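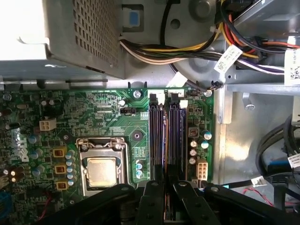
After the Fire, the Paperwork

The fire at the Villen Building started in a second-floor laundry room on a Thursday, a little after 4 a.m. By breakfast it was out. Most of the tenants had never filed a claim larger than a cracked windshield, and by noon they were standing on the sidewalk in Gisbridge with three business cards each in their coat pockets.

Nuria Birhane kept all of hers. She rented a two-bedroom on the fourth floor, where the flames never reached. The smoke did, and so did the water from the hoses on the roof. Her renter's policy paid for a hotel that same night. The rest of it took 10 months.

"I thought the hard part was the fire," she said. "I had a list of what I owned in my head. They wanted it on paper, with the year I bought it and what I paid."

Her first inventory ran to a page and a half. The insurer's adjuster sent it back with a polite note asking for more detail. Her second, put together over several weekends from bank statements and old photos on her phone, had 1,104 lines. She listed spoons. She listed the shower curtain rings. The settlement that came out of the second list was more than double the first offer.

Ibsa Lemma has worked as a public adjuster for 10 years, the last six at Drokine, a small firm with an office over a pharmacy on the east side of town. Public adjusters work for the policyholder and take a percentage of what is recovered. Lemma handled 14 of the units in the Villen Building. He tells people to go room by room and open every drawer, and to do it before the cleanup crew hauls anything away.

"Everybody remembers the couch," he said. "They forget the closet. The closet is where the money is."

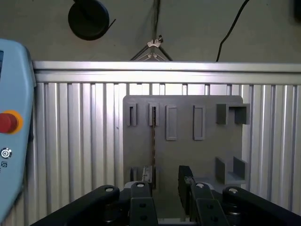
Lemma also tells people to slow down when the first check arrives. In most cases an early payment is an advance, and cashing it doesn't close the claim. A form that comes with it might. He has seen tenants sign a full release at a kitchen table because they needed the money for a deposit on another apartment.

The owners upstairs had a different problem. The Villen Building is a co-op of 87 units, and its master policy covers the structure as it was first built. Kitchens that owners put in later are another matter. Kiros Nigatu and his wife had redone theirs two years before the fire, with new cabinets and a tile floor. The co-op's insurer said those were improvements and belonged on the couple's own policy. Their own insurer said the floor was part of the building.

It went back and forth from February to June. Nigatu, who teaches middle school math, kept a notebook of every call, with the name of the person and the time. In the end the two companies split the floor between them. The cabinets went on his policy, less the deductible.

Mitiku Alemneh, the co-op board president that year, said the board had renewed the master policy five times without anyone asking what it would cost to rebuild. The limit was set before lumber and labor went up. The gap was covered by an assessment, paid by each owner over 24 months.

"We read the premium," Alemneh said. "We should have read the rest."

The board has since paid for an appraisal and raised the limit. It also asked Tamiru, the restoration contractor on the job, to hand over copies of its moisture readings for each floor. Two owners on the third floor needed them when mold turned up behind a bathroom wall in September and their insurer asked when the wall had last been tested.

Birhane moved back in at the end of the fall. She has a new renter's policy with replacement cost coverage, which runs her a few dollars more a month than the old one. Her inventory is on a thumb drive at her sister's house, and she adds to it when she buys something. The last entry, when we spoke, was a toaster.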